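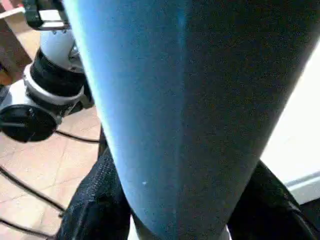

Stinano Blue, up close: sky-blue on the left, deep slate on the right.

Stinano Blue
Speckled matte finish, 500 ml tin
Item 461
From the Dalgleish range by Narnuvitz

Customers write to ask which blue they'll get, the bright one or the moody one. The answer is both, and you don't get to choose. Stinano Blue goes pale wherever the light lands and almost charcoal wherever it doesn't, so a shape with a ridge or a bend in it can look like a two-color job. If you want a blue that stays put, we sell Evgate Blue, and it is very well behaved, and we sell a lot less of it.

The fine speckle is meant to be there. It gives the surface a slightly grainy look at close range and mostly disappears from across a room. Please don't try to sand it out. Jeanie MacBrayne at our counter has taken several calls from people who tried, and she now keeps a tin of the smooth gray under the desk for them.

What it's for
Lamp bases, plant stands, cones, tapered legs, brackets, drawer fronts, and whatever is sitting in your garage waiting for a nicer life. It suits curved and faceted pieces best. On a big flat panel it is just blue, and you could have had that for less money.

What it's not for
Floors, bathtubs, anything you eat off, and the outside of a house. We mention the bathtub for a reason.

Putting it on
Stir slowly for 2 minutes. Shaking fills the tin with bubbles, and the bubbles will follow you onto the piece. Use a short-nap roller on wide faces and a soft brush where the shape narrows. Two thin coats, left overnight between them. Start at the thick end and work toward the tip, then wipe up the drip that has formed there. There will be a drip.

Small white specks
You may find one after the second coat. It's usually roller lint or dust. Let it dry, pick it off with a fingernail, and dab. If it's still bothering you a week later, turn that side to the wall.

Details
Contents: 500 ml
Sheen: matte
Cleanup: warm water and dish soap
Storage: lid on, above freezing, away from people looking for gray
Sample card: available, 100 mm square, brushed on one half and rolled on the other

Returns
Unopened tins only. We can't take back a tin for being "bluer in the morning." See the first paragraph.

Also in the Dalgleish range: Evgate Blue, smooth gray, clear matte topcoat.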